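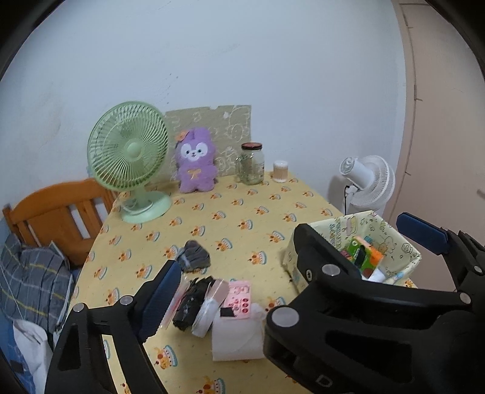
Bouchra Samir reckons you can hear a tired gripper before you can see one. There is a small dry tick, she told me, just as the fingers come together, and once you have learned to listen for it you will never again be able to sit in a room with one and think about anything else. I had been at the Fliltport workshop for less time than it takes to finish a cup of tea, and I am sorry to say she was quite right, for I heard it all the rest of the day and again on the train home.

The grippers at Fliltport come in pairs, one for each hand, and they are held by a person and steered about by a person, with a camera riding along to see what the fingers see. What the camera records goes towards teaching a robot to do the same jobs by itself. So the hand-held pair has to behave exactly like the pair on the robot, day after day, and when one finger starts to lag behind the other, everything recorded that morning is a little bit wrong. Keeping them right is the work of Ragnvald Viklund, a patient man with a bench by the window, and it was his bench I had come to see.

The tables are what catch your eye first, though. I had expected grey foam and metal blocks, and found a yellow cloth printed with orange cartoon faces, a mint green fan, and a purple plush toy with an orange flower at the side of its head, standing at the back like a guest who has arrived early. There was a bunched-up piece of dark grey cloth and a row of little packages, one of them in shiny clear plastic. Ragnvald can look along a row like that and tell you which thing will give his machines the most trouble. Shiny wrap slides. Soft cloth folds itself into the gap between the fingers and leaves fluff behind. A flat card is the worst of all, he says, as the tips have to meet it dead level or they simply push it along the table.

All of which brings us to the pads. These are the dark blue textured pieces on the inside of each finger, and they take nearly all the punishment. Ragnvald wipes them every morning with a barely damp cloth, going along the texture and then across it, and then lets them dry with the fingers open. He used to use a cleaning spirit, and it was Siham Benmoussa who noticed that the pads were going hard and glassy at the tips. Now the spirit lives on a high shelf and comes down only for the metal parts. A pad that has lost its texture gets changed, and its opposite number gets changed with it, even when the opposite number looks perfectly good. He keeps the old ones in a biscuit tin. I asked what for and he looked at the tin for a while and said he supposed they might come in useful.

Then the linkage. Each finger hangs on a set of black arms, joined at pivots with round silver caps, and a full service means having every cap off. It takes 20 minutes if the caps come away sweetly and a good part of the afternoon if they don't. Ragnvald lays the parts out on a tea towel in the order they came off, left to right - he was taught this on bicycles as a boy - and you are not to move the tea towel. Each pin is wiped and rolled along a piece of glass to see whether it wobbles. A wobbling pin goes straight in the bin. A good one gets a touch of grease, so little that I thought he had missed it altogether, and goes back in its own hole facing the way it faced before.

The screws are the part he fusses over. There are 18 in the set he had on the bench that day, all of them small, and he tightens them in two rounds, the first just to take up the slack and the second with a little torque driver that clicks when it has had enough. Othmane Soliman once did the lot in a single round, in a hurry, on a Saturday, and the fingers closed beautifully and then would not open. Othmane tells this story himself and tells it rather well.

After that comes the part I liked best. The gripper is closed on a strip of thin paper, and you pull the paper gently from one side and then the other. It ought to drag the same both ways. If it slips on one side, that finger is sitting back a hair, and a shim goes in behind it. Then the fingers are opened and closed 20 times while somebody listens, and on the day I was there that somebody was Bouchra, with her eyes shut and her chin on her hand. She heard the tick on the fourth go. Off came the near finger again, and Ragnvald found a thread of grey fluff wound round the pin, so fine that he had to hold it up to the window before I could make it out.

He keeps a notebook for each pair, in pencil, and the entries are short. Pads changed. Left pin replaced. Fluff. I turned back as far as December and there was a good deal of fluff. The newer pair, which the team calls Kashindye, has hardly filled a page so far, and Bouchra says it already has a bit of a squeak when the heating is on. Ragnvald says he can't hear it, but he has pencilled it in, with a question mark, for a look on Monday.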